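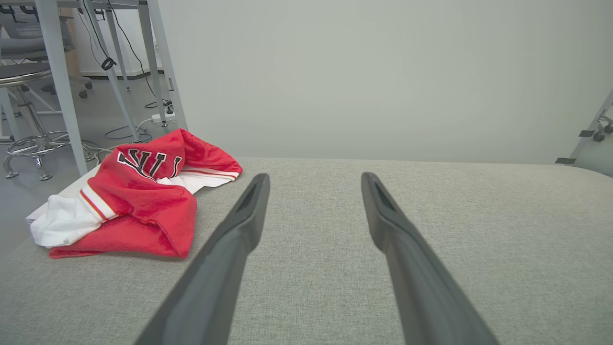
From: Siiri Lūse
To: costume-sorting list
Date: 2/19/18
Subject: Re: red and white tops - fold or hang?

Mirko Farina wrote:

> Before we get any further with the Ongart boxes I'd like to settle what we
> do with the red and white tops. Last year they went on hangers and by March
> the shoulders had stretched on the heavier ones. The year before that they
> were folded and the letters cracked along the crease. I don't much mind
> which way we go but I want it the same for all of them, because when I
> opened the boxes at Susstead there were both kinds mixed together and it
> took most of an afternoon to sort out.
>
> Also, does anyone know if the white parts can go in with the red? The tag
> has washed out on the ones I have.
>
> Mirko

Mirko,

I would fold them. I went back and forth on this last winter with the Trisanley lot and folding came out ahead, provided the fold doesn't go through the lettering. The cracking you saw was from folding them in half across the chest and then stacking other things on top.

The way I do it now is to lay the top face down on a padded surface and smooth it from the collar to the hem with the flat of the hand. Bring one side in so the edge lands at the middle of the back, then lay the sleeve straight down along it. Do the other side the same way. Then turn the bottom third up, and once more if the box is short. The letters end up on the outside, flat, and you can read what you have without taking anything out.
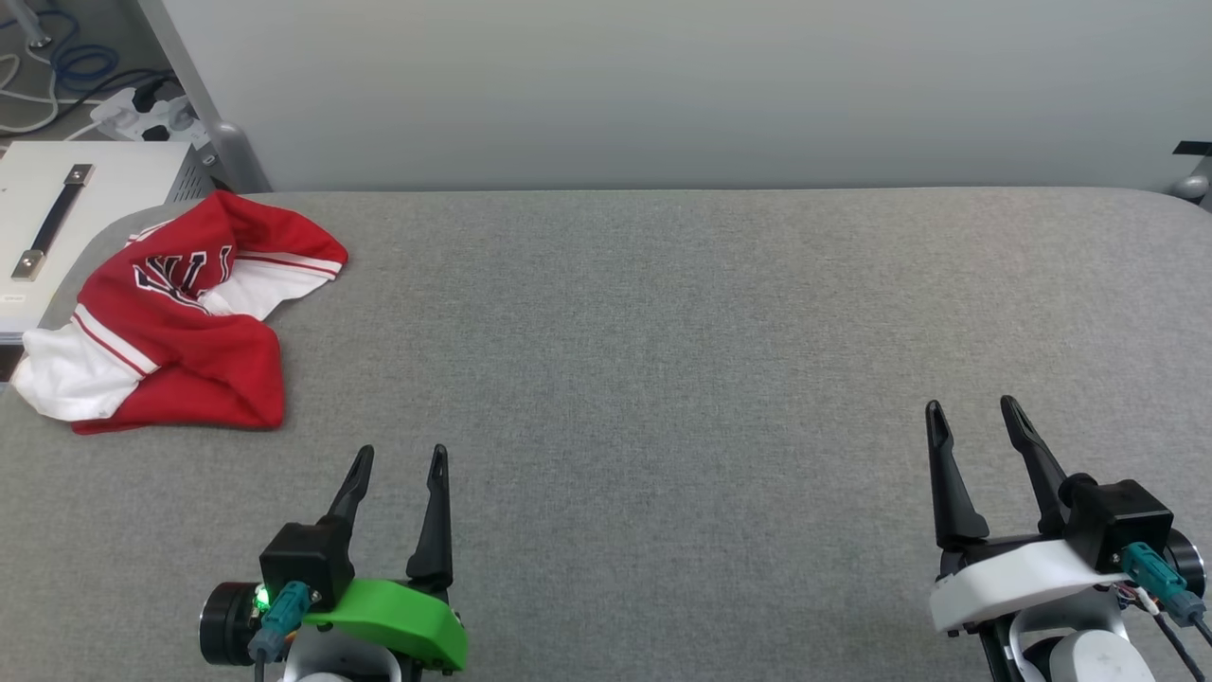
Start by getting them out of the heap. They come out of the bag in a ball, and if you pull on a sleeve to open one up you only tighten the knot. Find the collar first, pick it up by both shoulders and give it one shake. Check that both sleeves are right side out. I missed one of those in the last batch and had to open a finished stack to get at it.

If there is a print on the front, put a sheet of plain tissue over it before you stack the next one. Wax paper is all right too. Don't use newspaper, it comes off on the white.

On a fabric-covered table the cloth stays put while you work, and that helps with the slippery ones. The drawback is lint. I go over the table with a damp sponge before I start and let it dry, and I keep a roller within reach for the red tops. Anything pale shows up on them right away.

As for washing, I would not trust the white with the red until you have tested one. Wet a corner of an old white towel, press it on the inside of the red hem for a minute and look at it. If there is any pink, wash that one alone in cold water and take it out as soon as the machine stops. Don't leave it sitting wet overnight. Inside out, no softener, and dry it flat. The dryer is harder on the letters than folding ever was.

Two other things on the boxes. The ones from Pleledton are an inch narrower than ours, so the sides have to come in a little past the middle or the stack will buckle. And please put the size on the short end of the box - the long side faces the wall on the Susstead shelves and you can't see it without pulling the whole row out. The inventory sheet stops at 1266 and the next box should follow on from there. I know somebody started over at 1000 with the scarves. Leave those as they are, I will fix the sheet.

Mirko, if you still have the ones that stretched, don't throw them out. Wash them cold, push the shoulders back into shape with your hands while they are damp and leave them flat for two days. Mine came back most of the way. The cracked letters I have no cure for. I have seen people go over them with an iron and baking parchment, but I haven't tried it and would want to do it on a ruined one first.

I have tissue left over if anyone is short. Write to me off the list and I'll put it with the next load going to Ongart.

Siiri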